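Orkex Tracking: Posenschätzung für Handgreifer mit Markerwürfeln

Orkex Tracking ist ein Python-Paket, das aus Videos der Kopfkamera die Pose von zwei Handgreifern berechnet. Es gehört zur Werkzeugkette Teretti und liefert die Trajektorien, mit welchen der Planer Aravena später trainiert wird.

Status

Version 2, im Labor Stinatari täglich in Gebrauch. Die Schnittstelle kann sich noch ändern, bitte vor jedem Update die Datei CHANGES lesen.

Funktionsweise

Jeder Greifer trägt einen Würfel mit schwarz-weißen quadratischen Markern. Für jedes Bild sucht der Detektor alle sichtbaren Marker, ordnet sie dem linken oder rechten Würfel zu und löst dann die Pose über alle Flächen gemeinsam. Mit nur einer sichtbaren Fläche ist das Ergebnis oft mehrdeutig, darum wird in diesem Fall die Lösung genommen, die näher bei der vorigen Pose liegt.

Vom Würfel links sind mindestens drei Flächen mit Muster zu sehen, vom Würfel rechts zwei. Der rechte befindet sich dicht an der Tischkante, neben der schwarzen Box mit der grünen Klammer.

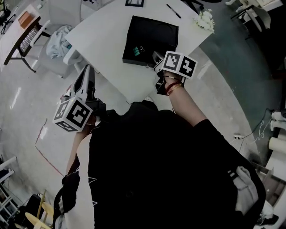 Installation

pip install orkex-tracking
orkex check

Der zweite Befehl prüft, ob eine Kalibrierung der Kamera vorhanden ist.

Verwendung

orkex run aufnahme.mp4 --config wuerfel.yaml --out posen.csv

In wuerfel.yaml stehen die Kantenlänge und die IDs der Marker. Beide Würfel müssen verschiedene IDs haben, sonst bricht das Programm mit einer Meldung ab.

Testdaten

Der Testsatz enthält 138 Aufnahmen, davon sind 80 von Hand kontrolliert. In 9 Aufnahmen verliert der Detektor den rechten Würfel für mehr als 2 Sekunden.

Bekannte Probleme

Glänzender Boden erzeugt manchmal falsche Kandidaten. Die Option --min-area hilft, verwirft aber auch kleine echte Marker.
Bei schneller Drehung des Handgelenks springt die Pose. Der Filter ist im August neu geschrieben worden, der Fehler ist seltener, aber noch vorhanden.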